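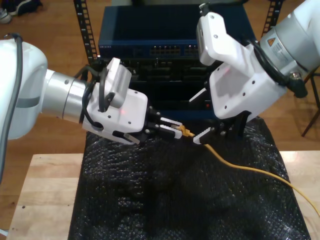
Week 5 notes: two arms, one cable

OK, so last Thursday I promised you the cable paper, and I got through maybe half of it before the clock ran out. Let me pick up where I stopped.

The question Ruairi Rennie and I kept arguing over was this: if both grippers are on the same connector, who's in charge? The old answer is leader and follower. One arm plans, the other one copies with an offset. Works great on a box! On a network plug with a floppy yellow cable hanging off it, the follower is always a little behind, and the two of them end up squeezing or tugging on something tiny.

The Turosen method (named after the lab, sorry, I didn't pick it) drops the leader. Both arms get one shared target, the pose of the connector itself, and each works out its own motion from that. The cable isn't modeled at all. It gets treated as a slow pull that you estimate as you go, and I love how lazy that is.

Numbers for your notebook. They trained on 966 demonstrations and tested on 248 trials. Shared target: 166 clean insertions. Leader and follower was only run on the short cable, so please don't compare the two straight across (I did that in my first draft and Ruairi caught it).

Where it fails: mostly at the handover, when the second set of fingertips closes. If the plug rotates even slightly there, the pose estimate is off and everything after it is off too. Matheson's fix is to pause and look again before moving. Slower, but I'd take it.

For next time, read sections 2 and 4 of the Pilgate handout and skip the appendix. Come with one idea for telling a twisted cable from a tight one using only wrist forces. Sketches are fine.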